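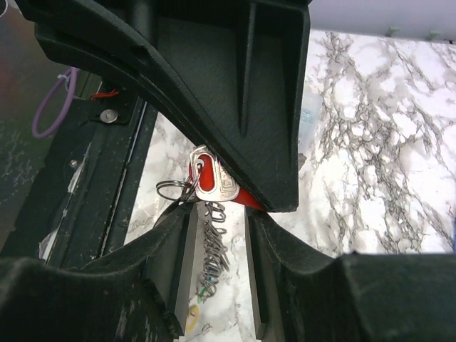 The red keyring with the maze on it, and a bit of the chain.

I have been sorting out the key drawer! Anyone who has been to the house will know which one I mean (top left in the hall, sticks in damp weather, makes a noise like a cutlery accident when you finally get it open). It has been on my list since December, and yesterday I tipped the whole lot out and made a start.

I love this sort of job. You begin with a heap of metal and after a while you're holding a key and remembering a whole flat. The long brass one was from Bridwood, where the front door had to be lifted slightly before it would turn, and I could still do the wrist movement without thinking. The tiny flat ones are suitcase keys. We don't own the suitcases any more, so those have gone, all except one that I've kept for no good reason because it's so pretty.

My favourite find by miles is the red keyring. It has a silver metal plate with rounded corners and a tall oval opening that lets the red show through, and next to the opening there's a raised pattern like a little maze. I'd completely forgotten it! I bought it on the ferry to Nelov, I think, or possibly at the market the morning after, and it carried my bicycle key for years until the bicycle was stolen and the key had nothing to do. The split rings are lovely thin ones as well, which I much prefer to the thick sort that take your thumbnail off.

Then there's the chain. Small dark silver loops, all in a tangle, and at first glance you'd swear it was a string of paper clips. I've had a go at it with a darning needle and a cup of tea and got nowhere much, but I'm not giving up. Stellan Öberg from the allotments says to lay a chain flat, put a drop of oil on the worst knot and leave it overnight, so that's tonight's plan.

What I've settled on for the rest:

Keys we use every day are on the hooks by the door.
Spares are in the old Sjöberg biscuit tin, each with a paper label tied on.
Padlock keys are with their padlocks, locked together, which feels very clever.
Mystery keys are in a jam jar until the end of the year.

The jar is rather full. One of the mystery keys is stamped 1337, and I've tried it in the shed, the meter cupboard, both garden gates and my neighbour's garage (with permission!) without any luck. If you ever lived in the Noston house before us and that number rings a bell, please do write to me.

The red keyring is getting the shed key. It's bright enough to find in the grass when I drop it, and I do drop it, usually somewhere near the compost. Next up is the drawer underneath, which is all string and candle ends as far as I remember, and I can't wait to get into it.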